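Skirkville Sorting Hall: Frequently Asked Questions for Senders and Contract Customers

*Last revised 27 July 2025. This page replaces the printed leaflet formerly available at the Brostau counter.*

## Sending and labeling

**What kinds of parcels does the hall accept?**

Evel accepts soft parcels, small cartons, and goods on pallets. Soft parcels must be closed on all sides. Items that are only folded over and not taped will be returned to the counter where they were handed in.

**May I wrap my parcel in black plastic?**

Yes. Opaque plastic is permitted on all routes, including the Brøndum route. The label must be attached to the outermost layer. A label placed beneath a colored or opaque layer cannot be scanned, and the parcel will be held until the sender has been contacted.

**Is clear tape over the label allowed?**

A single, smooth layer is allowed. Several layers tend to wrinkle and reflect light, and the barcode may then have to be keyed in by hand. Where possible, tape should run along the edges of the label and leave the barcode free.

**How many parcels may be handed in at one time?**

Walk-in customers may hand in up to 19 parcels per visit. Contract customers may send up to 128 parcels per collection. Larger consignments require an appointment, which may be requested through the contract office.

## Sacks, cartons, and the hall floor
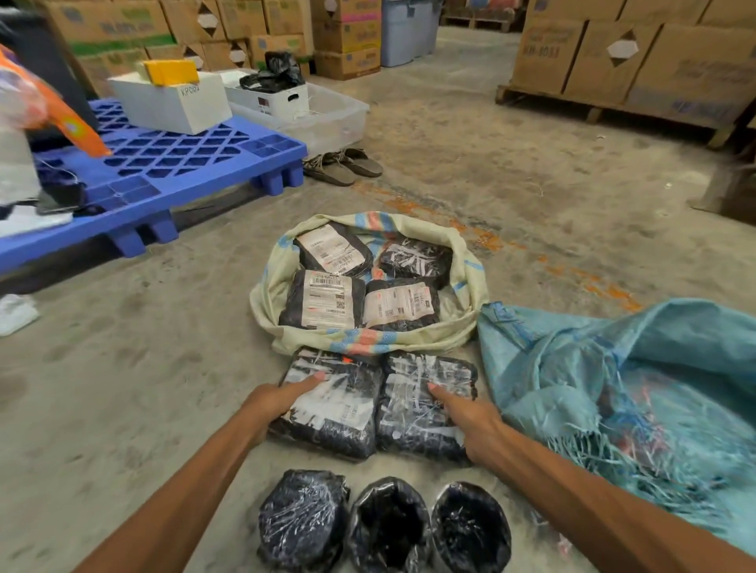
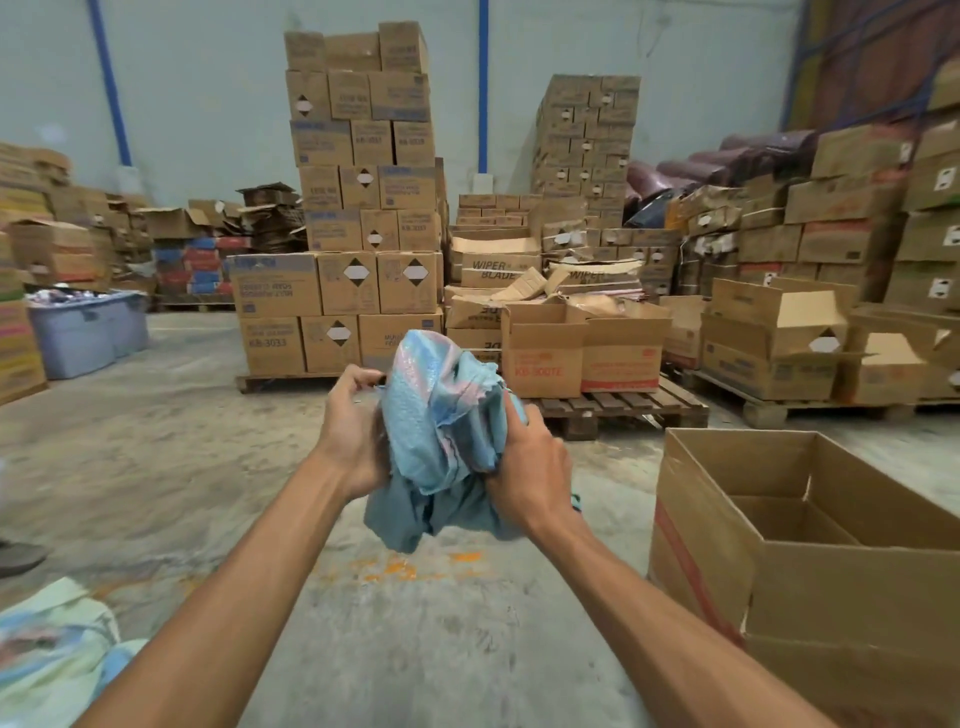 **Why are parcels sent in woven sacks?**

Woven sacks are the standard carrier for soft parcels between Brostau and Skirkville. They weigh little, they can be folded after use, and they adapt to contents of uneven shape. At the hall, parcels are taken out and placed with the label facing up wherever their shape permits. A sack may also be left open with its mouth rolled outward, as has been done with the cream one holding four labeled black parcels, so that the labels inside remain within view. Customers who supply their own sacks are asked to observe the same practice when packing and to place the flattest parcels at the bottom.

**Are sacks returned to the customer?**

Sacks bearing a customer tag are returned with the next delivery. Untagged sacks become part of the common stock. Evel does not pay compensation for untagged sacks.

**My sack has a frayed edge. May I continue to use it?**

Light fraying at the mouth is acceptable. A sack must be withdrawn if the weave has opened along a seam or at the base. Loose threads should be trimmed before the sack is filled, as they can catch on the tape of the parcels inside. Sacks must not be knotted at the mouth. Use a tie.

**Can cartons and soft parcels travel together?**

They may share a vehicle but may not share a sack. Cartons are stacked on pallets, with printed codes facing outward. Cartons carrying hazard labels must be declared at booking, and the labels must remain uncovered. This applies equally to household products such as cleaning agents, whatever the quantity.

**What happens to empty cartons?**

Empty cartons in good condition may be used again for loose goods. Torn cartons are flattened and sent for recycling. Old address labels must be removed or fully crossed out before a carton is handed in a second time.

## Delays and claims

**My parcel is shown as "held at Skirkville." What should I do?**

In most cases the label could not be read. The sender will receive a notice and has 6 working days to confirm the delivery address. After that period the parcel is returned at the sender's expense.

**How do I report damage?**

Report damage in writing within 2 working days of delivery. Keep all wrapping, including plastic and tape, until the claim has been decided. Please state the full label code, as claims submitted without it cannot be registered.

**May I collect a parcel from the hall in person?**

Collection is available by prior arrangement only. Bring the notice and a valid form of identification. Visitors must wear closed shoes and remain at the collection desk. Parcels for Brøndum addresses are not released at Skirkville.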